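Rollham Community Kitchen Cooperative
Minutes of the Equipment and Pantry Meeting
Held February 26, 2018, in the upstairs room

Chair: Man-lok Hsueh
Apologies: received from the Skornach branch

1. Minutes of the previous meeting

The minutes of the December meeting were approved with one correction. Under item 4, "dish racks" should read "drying racks."

2. Matters arising

The shelf brackets in the dry store have been replaced. The sliding door to the store still sticks at the bottom and remains on the repair list. The Arango order was delivered short by two sacks of rice, and a credit note has been received.

3. Portioning of dry goods

The meeting returned to the question of how dry beans are to be portioned at the serving tables. The branches currently follow different methods. Skornach weighs each portion on a scale, while Rollham measures by the cup. The Chair reported that weighing was more exact but slowed the line on busy evenings, and that the scale at Rollham was due for replacement in any case.

It was agreed that Rollham would continue to measure by the cup for the present. Beans are to be poured from a plastic cup into a ceramic bowl, with the cup held low over the bowl and tipped at the rim. A dark cloth is to be laid on the table first, so that stray beans can be found and picked up before the next portion is poured.
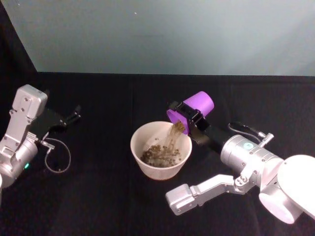
4. Bowls and cups

The inventory taken in December was presented. The cooperative holds 186 ceramic bowls and 113 plastic cups at Rollham. Eighteen bowls were listed as chipped and are to be withdrawn from serving - they may be kept for use in the store.

A member asked whether the cups should be replaced with metal ones. After discussion it was felt that the plastic cups were light, stacked well and had given no trouble. No change was made. Cups of different sizes are to be kept on separate shelves, as mixed sizes have led to uneven portions.

5. Table coverings

The black cloths are to be shaken out at the end of each session and washed weekly. Cloths are not to be used for drying dishes.

6. Purchases

A quotation of $495 from Festura for storage bins with lids was considered. The meeting approved the purchase, subject to confirmation that the bins fit under the lower shelf. The Chair will measure the space and reply to the supplier.

The purchase of a new scale was deferred.

7. Other business

The Skornach branch asked in writing for the loan of two folding tables. This was granted - the tables to be returned before the next stock delivery.

The meeting was closed by the Chair. The date of the next meeting will be posted on the kitchen notice board.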